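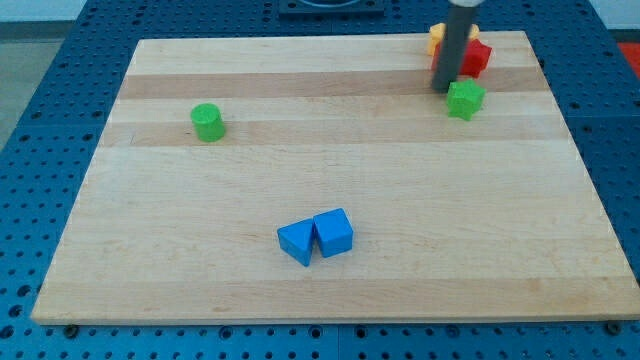 I've been looking after the same little tabletop arm in my workshop for 203 days now (yes, I mark them on the wall calendar), and people keep asking me how I keep it picking things up cleanly without fussing over it all weekend. Most of my routine is the kind of thing you'd do for a sewing machine or a good kitchen knife, so here goes!

Start with the board. I use a light wooden one, the butcher-block kind, laid right on top of the blue perforated table. I love it for this. It's flat, it's kind to the toy blocks I practice with, and if the arm comes down too hard I get a dent in the wood and not a bent fingertip. Wipe it with a barely damp cloth, going with the grain, then dry it right away with a second cloth. Please don't oil it the way you would in the kitchen! I did that once in June and the blocks skated around like soap for a week.

Before you put the board back, run the vacuum over the table with the brush attachment. All those little holes collect sawdust, crumbs and the odd lost washer, and one grain of grit under a corner is enough to make the whole thing rock. Press on each corner with your thumb. If it clicks, lift it and clean again.

Now the height check, my favorite part. Send the arm to its lowest working point and slide a strip of cereal box cardboard under the tip. You want to feel a slight drag, like pulling a receipt out of a full wallet. If it's jammed, raise the low point a hair. If it slides through with no feel at all, come down a hair. Do this in the middle and then near all four corners, because a wooden board moves with the weather and mine always comes up a touch at the far left when the heat is on.

Toy blocks make great test pieces, by the way. I keep a mix - a cylinder, a cube, a wedge, a few stars - and the stars are the ones that tell you the most. A cube forgives nearly anything. A star will twist out of your grip the minute the alignment drifts, so if the stars are coming up straight you can stop fiddling and go have lunch. Wash them in warm water with a drop of dish soap every couple of weeks. Finger grease builds up in that fine texture on the sides and then you blame the motor. (I bought a second set of motors' worth of parts from Brutell before I figured that out. They're still in the drawer.)

Cables next. Move the arm slowly through its whole reach with the power off and watch for any place where a cable pulls tight. I tie mine with the soft hook-and-loop kind from Reltden, loose enough to get a pencil through. Zip ties bite, and you'll cut one open with scissors some evening and nick the cable. Ask me how I know.

We use cookies to remember your preferences and see which tips get read most. By continuing to browse you agree to our cookie policy. Accept | Manage settings

Screws! Put a dot of nail polish across each screw head and onto the metal beside it. When the line breaks, the screw has turned. It takes ten minutes to do the whole arm and you can check it with a glance while the coffee brews. Always tighten with the power off and stop as soon as it's snug.

I also keep a notebook by the table. Nothing fancy, just the pick count, what I cleaned and anything that sounded odd. My last entry says 1,777 picks, 49 drops, squeak at the base when turning left. The squeak was a dry washer. One dab of the grease the manual calls for, on a toothpick, wiped off after, and it went quiet again.

Last thing, and it's a small one: when you're done for the night, park the arm up high and switch it off at the wall, then toss an old pillowcase over it. Wash the pillowcase now and then too.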